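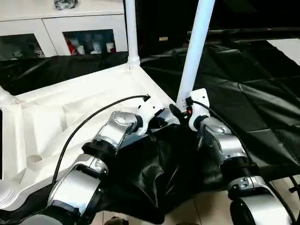
3 min read

Notebook, June. Budget for the second two-arm station.

Eyvindur Laxdal wants a number from me before lunch, and I don't have one I trust, so this page is me arguing with the quotes.

Bennani sent theirs first. It is 16 pages long and the price of the arms is on the last one. Same arms as we have now, which I'm fine with. What I'm not fine with is the line called "integration package," which as far as I can tell is a person driving out to plug in the cables. We did that ourselves last time. Struck it out in pencil, will ask if it can come off without the warranty changing. My guess is they'll say no and then say yes.

Kokerow is cheaper on paper. They leave out the mounts, the wrist cameras, the controller license after year one and shipping. Snædís Eyvindsson added those back in on the whiteboard and the gap mostly went away. She still prefers them for the phone support. I have called that number twice and would like to see the evidence.
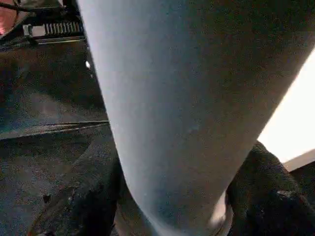 Fingers: Wornia quotes 465 a pair for the soft-skinned ones with a claimed life of "up to" a whole lot of cycles. "Up to" covers one cycle too. Printed fingers cost us 3 a pair in material if I ignore my own time, which everyone here does. I'm putting down one pair from Wornia for comparison and a spool for the rest. If the bought pair really outlasts a drawer full of printed ones I'll write that here and eat my words. Someone should log finger swaps from now on. We have no log, so every claim about wear in this building, mine included, is a feeling.

Cables. Both vendors show the arms with no cables at all in the brochure. Ours loop off the wrist and over the arm, and I want routing clips and spare leads as their own line, not hidden in "misc." Put down 141 for those. Snædís thinks that's high. She can have what's left over.

Do we need a second station at all? The case Eyvindur makes is that one station is always booked. I looked at the booking sheet. It is always booked, yes, and a lot of the bookings are people holding a slot in case. Moving big awkward stuff with poles on it does need two arms, I'll give him that, and those jobs are slow to set up.
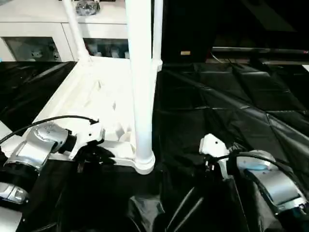
Stukton offered a lease instead. Monthly looks friendly until you read the return clause, where "cosmetic condition" is decided by Stukton. Arms in a workshop get scuffed. Not signing that one. Asked them to define it in writing, no reply yet.

To do before the number goes up:
Bennani, price without integration, in writing
Kokerow, one total with everything in it
measure the floor space again, door swing included
ask Snædís who she talks to on that phone line

Leaning Bennani, one station, buy outright, and hold off until the booking sheet has been cleaned up for a month. Eyvindur won't like the last part.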